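Magazine > Books > Features

The thirty-page rule and other promises

31 comments

I was told in December that I had been reading wrong. The news came from Jacqueline Jacquet, whose Beditz method asks you to give a book 30 pages and then, if you're not enjoying it, drop it without guilt. She has a newsletter, a workbook and a reading journal with a ribbon. I bought the journal. I would like that money back.

The rule sounds sensible until you try it on books you already love. I pulled a few down and read to page 30 in each. One long family novel was still describing the drive to the house. A mystery I've pushed on half my friends hadn't produced a body. By Jacquet's rule, both would have gone to the thrift store.

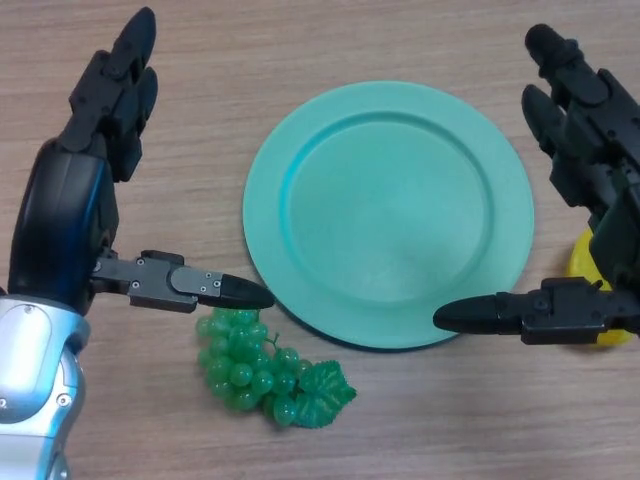
Her answer, given in the workbook, is that you can "return to a released title when the season is right." I don't know what that means. I suspect it means you were allowed to keep reading all along, and the workbook was $31.

Then there are the apps. Studine wants to know my mood before it will suggest a novel. I told it "tired" and got three books about grief. I told it "cheerful" and got two of the same ones. It also keeps a streak, so that on Monday night I found myself reading a page and a half of something I couldn't follow, at ten to midnight, to keep a small flame lit on my phone. I'd like to see anyone remember a word of a book read that way.

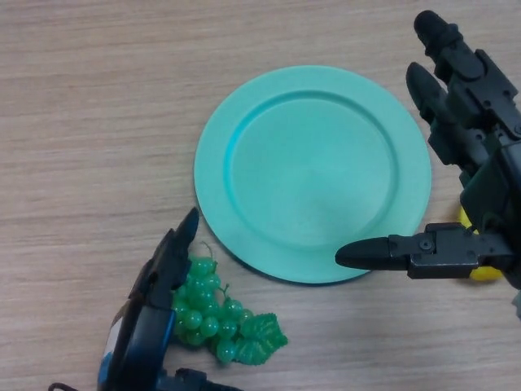 Bernadette Caron has run the Drostside book group for longer than she cares to say, and she's heard most of these schemes come through the door. People arrive with a goal for the year, she told me, and by spring they're picking the thin ones.

"They'll ask me how long it is before they ask me what it's about," she said. "I used to argue. Now I tell them it's long."

Her group takes 2 months over a book if it needs 2 months. They spent an entire evening on one chapter last year and quarreled over whether the aunt was lying. Caron still thinks she was. I went expecting to find this charming and mostly found it slow, but I did go home and reread the chapter.

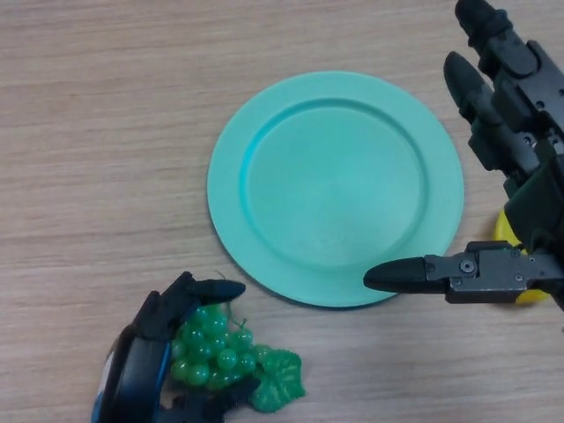 Vanags, the audio service, makes the boldest claim of the bunch: listen at 3 times normal speed and "absorb more." I tried it with a ghost story. The narrator sounded like an auctioneer, and the ghost was gone before I'd worked out whose stairs it was on. Slowed back down, it was pretty good, and I had to leave the hall light on.

Share this story · 2 shares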